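Week 6 handout: mirrors, markers and hand-held grippers

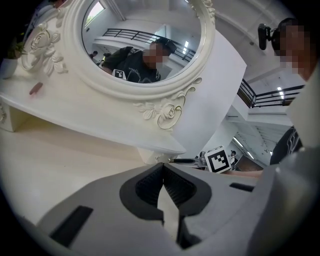
So, last week we got as far as saying that a hand-held gripper gives you demonstrations cheaply, as long as you can work out where the gripper was at every moment. This week is all about that second half, and mostly about the ways it goes wrong. I'm going to lean on the Pullance recordings a lot, partly as I helped make them and partly as they're full of the sort of trouble I like.

Quick recap for anybody who missed it (the slides are up, but they're thin). You hold the tool, you do the task, and a wide-angle camera on the tool records what the fingertips are up to. Later on we recover two things from the video: the path the tool took through the room, and how far open the fingers were. Those two together are what we call the action. The policy gets trained to go from pictures to actions, and then you put the same fingers on an arm and hope!

Getting the path

There are two ways to do it and you should know both.

The first is to track bits of the background. Corners, edges, railings, carved wood, anything with some texture that stays put. The software picks out points, follows them from one frame to the next and works out how the camera must have moved. Lovely in a cluttered kitchen, miserable in front of a blank wall.

The second is to stick a marker on things, one of those black squares with a white pattern inside. You know how big it is and you know the pattern, so one decent look at it tells you where it is relative to the camera. We put ours on small white cubes. The catch is that you do need that decent look, and a marker at a steep angle gives you a pose that flips back and forth. If you've done the lab sheet you've met this already.

Why a mirror ruins both

Think about what a mirror does to the first method. A railing reflected in the glass has plenty of texture, and it looks like a perfectly good thing to track. But the reflected railing moves as if it were in a second room behind the wall. If most of your points sit on the glass you'll get a smooth, confident path, and it'll be wrong. Smooth and wrong is much worse than jumpy and wrong, and I'd like you to remember that one for your projects.

Then the marker. A reflected marker is a mirror image, so its pattern is back to front. A strict detector checks the pattern against its list, finds no match and throws it away. Good. But if your list happens to include a pattern whose mirror image is another pattern on the list, you've suddenly got a cube living inside the wall. The Hutport set had exactly that fault, and I lost most of an April to it.

People get reflected too, of course, and so does the tool if you're close enough. For face blurring that means the blur has to catch the reflection as well as the person, so run it over the whole image and don't mask out the glass first. I've seen that done in the wrong order.

What we tried

Our fix is called Grulla and it's very plain. For every tracked point we ask whether it agrees with the motion you'd get from the rest of the room. If there are 2 groups of points that each agree among themselves but not with each other, we suspect glass. We keep the group that agrees with the real marker, and drop the other one.

We ran it on 1096 clips. Of those, 88 had a large mirror in view for most of the clip, and those were the ones I sat and checked by hand, with a lot of tea. The clips where Grulla struggled had something in common: the real marker was hidden for long stretches, usually behind a forearm, so there was nothing to break the tie. Adding a second cube on another side of the work area is what I'd try next, though we haven't done it.

We also cap the number of points at 4000 per frame. More than that and the grouping step crawls on the lab machines.

Compare this with the Pitkänen method in the reading, which finds the mirror's outline first and ignores everything inside it. It's neat on plain rectangular mirrors. With fancy frames, carved edges and so on, I found the outline wandered. Do read section 4 of it before the seminar.

For next time

Take your own tracking code from lab 3 and run it on the two mirror clips in the shared folder. Plot the path with and without the points on the glass. Bring the plots, even if they look awful, and write a paragraph on which points you'd trust and how you'd tell.

Also, the lab closes at 6 pm now, so don't leave it to the evening.

Comments (3)

tracking_and_tea: Does the two groups test still work if the mirror is tilted? My reflected points don't seem to form one clean group.

Reply from course author: Tilt is fine, a flat mirror is a flat mirror. Check your lens correction first, the outer part of a wide view is where mine always fell apart.

mossgreen: The link to the Pitkänen reading asks me for a password.

Contact: course office, ground floor | Copyright the course author, reuse for teaching is fine | Back to top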